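Larcombe Sets Out Equipment Plan for Two-Arm Sorting Cells

Simulation work to guide purchase decisions before any hardware order is placed

POLLWOOD, Thu 22 February – Larcombe, a contract packing and kitting company, today announced the planning stage of a program to bring two-arm robots into its small-parts sorting operation at Pollwood. The company has approved funding for 2 pilot cells and will decide on a wider purchase after the results of the planning stage have been reviewed.

The program, named Odera, covers the selection of robot arms, hands, work tables and trays, together with the electrical and floor work needed to receive them. Larcombe has asked its integration partner, Narkum, to test each proposed layout in simulation and to report on reach, table size and tray position before a final equipment list is drawn up.

Small-parts sorting at Pollwood is now done by hand at 30 benches. Parts arrive mixed and are placed into trays by type before moving to the packing lines. The work is steady through most of the year and rises sharply ahead of seasonal orders, when the company has found it difficult to staff every bench on the late shift.

Under the approved plan, the pilot cells will be installed beside the existing benches and will share the same supply of parts. No bench will be removed during the pilot. Larcombe has also confirmed that current bench staff will be offered training as cell operators, and that training hours are included in the program budget as a separate line.

The simulated layouts use simple shapes and plain colors so that changes can be made quickly. In one of them, the robot faces a square white table with a red tray and a blue tray set side by side on its left half, and a black gripper holds a small light blue cylinder next to the blue tray. The right part of the table is left clear, and Narkum has been asked to report on whether that space should be kept for incoming parts or whether a smaller table would serve.
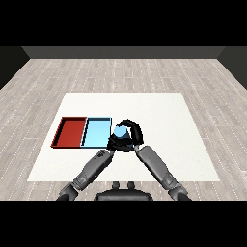 What the Budget Covers

Larcombe has divided the Odera budget into two parts. The first, which is already released, pays for simulation, site surveys, operator training and the pilot cells themselves. The second is held in reserve for the wider purchase and will be released only if the pilot meets the targets set out in the plan.

The company estimates that 70 percent of the pilot cost will go to arms, hands and controllers. The remainder covers tables, trays, guarding, wiring and spare parts. Spare grippers have been budgeted from the start, following a review of earlier equipment purchases in which replacement parts were left out of the first-year figure and had to be requested later.

Suppliers will be asked to quote for purchase and for lease on the same form. Each quote must state delivery time, the length of the warranty, the yearly cost of software and the cost of a service visit. Quotes that give a single combined price will be returned for correction.

Schedule and Next Steps

Narkum is due to deliver its layout report in March. Larcombe will then issue a request for quotes to suppliers on its approved list – new suppliers may apply to join the list until the request is issued. Site work at Pollwood will start once an order has been signed.

The pilot will run for 144 shifts. During that time the company will record parts sorted, stoppages, operator time per cell and power use, and will compare these with records from the hand benches over the same shifts. A summary of the results will be shared with employees at Pollwood before any decision on the wider purchase is made.

"Equipment of this kind is a long commitment, and we intend to know what we need before we order it," the company said in a statement. "The layout work allows us to compare table sizes and tray positions at low cost. It does not replace a trial on the floor, and the budget provides for both."

About Larcombe

Larcombe provides packing, kitting and sorting services to makers of household and light industrial goods. Its main site is at Pollwood. Supplier inquiries about the Odera program should be sent to the Larcombe purchasing office.

Shares: 30
Comments: 3

benchside
Glad to see training listed as its own line. Last time it came out of overtime.

MKT_parts
Will the quote form be posted publicly or only sent to suppliers already on the list?

quietloader
Please ask for the lease terms in writing on who pays for worn gripper fingers. We got caught on that at my old plant.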